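Skanduris gets a wrist (and I get a headache)

Okay, so when I left you last time the arm was in pieces in a shoebox and I was swearing I'd take a month off. I lasted 4 days. The base has been done for a while, the arm is on it, and I've been spending my evenings at the shared workshop trying to get the two of them to behave like one machine.

For anyone new, the project is called Skanduris, it lives at the Varkau workshop two blocks from my apartment, and the idea is a little rolling robot that can pick stuff up off the floor so I don't have to. Pens, mostly. Washers. I drop a lot of washers.

The fingers

I've now made three versions of the fingers. The first pair was too short, and the second pair was long enough but the linkage jammed every time it closed past halfway. Shiela Gatchalian looked at it for maybe a minute and said my pivots were too tight, and could she please have her hex keys back. She was right on both counts. I backed the bolts off a quarter turn, put a dab of threadlocker on each one so they'd stay there, and the jamming went away. A whole weekend of sanding, and it was the bolts!

Version three has the fatter ends, and I love them. They look a bit silly, but they hold a pen at pretty much any angle and they don't dig into the floor when I bring the arm down too fast (which I do, a lot, I have no patience with the jog buttons).

I also put a small camera on the wrist, so now I get to see what the fingers see. Mostly that means blurry floor going by whenever the arm swings.

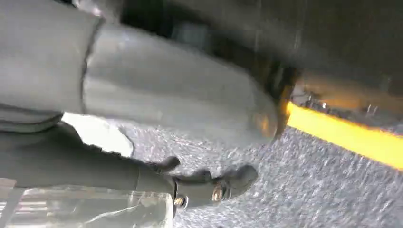

Getting under the base

The next job was reach. The arm sits up top and the washers are down on the carpet, so it has to fold over and get down low without smacking into its own base plate. On paper there was plenty of room. On paper I also had the elbow joint a good bit shorter than it is, so, you know.

Rasha Chamoun sat with me for one whole evening and we moved the arm by hand, one joint at a time, and wrote down the angles where anything touched. I'd been doing this by guessing and then hitting the stop button. Her way is slower and much less exciting. We ended up with a table of limits that fits on one sheet, and I typed it into the controller that same night while she ate my crackers.

There is yellow tape on the carpet now too. I park the base against it before each run so I'm starting from the same spot, and my repeat tests finally mean something. Before that I was eyeballing it and blaming the code — sorry, code. 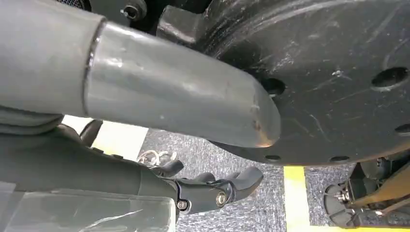
Gripper down low by the wheel, with the base plate overhead and the tape on the carpet.

The plate is scratched all to heck, by the way. I was going to paint it. I'm not going to paint it.

Where it's at

On the last good night I ran 20 pickups with a marker cap and got most of them. The misses were nearly all the same thing, where one finger gets there first and nudges the cap away from the other one. I think I can fix that by closing slower for the last little bit, and Rasha thinks I should center the wrist better to begin with. We'll try mine first because it's my robot, haha.

Cable routing is still a mess. I have a loop near the gripper that I don't trust at all, and I'd like to get it into a sleeve before it snags on something. If you've got a favorite kind of sleeve for thin wires that have to bend a lot, please leave me a comment! The stuff I bought is so stiff it fights the wrist motor.

I'm hoping to have it driving and grabbing in one go by May. Right now it's drive, stop, walk over, plug in the laptop, grab. Imelda Abella timed me doing the whole routine and won't tell me the number.

Next post will be batteries, probably, unless I get distracted again.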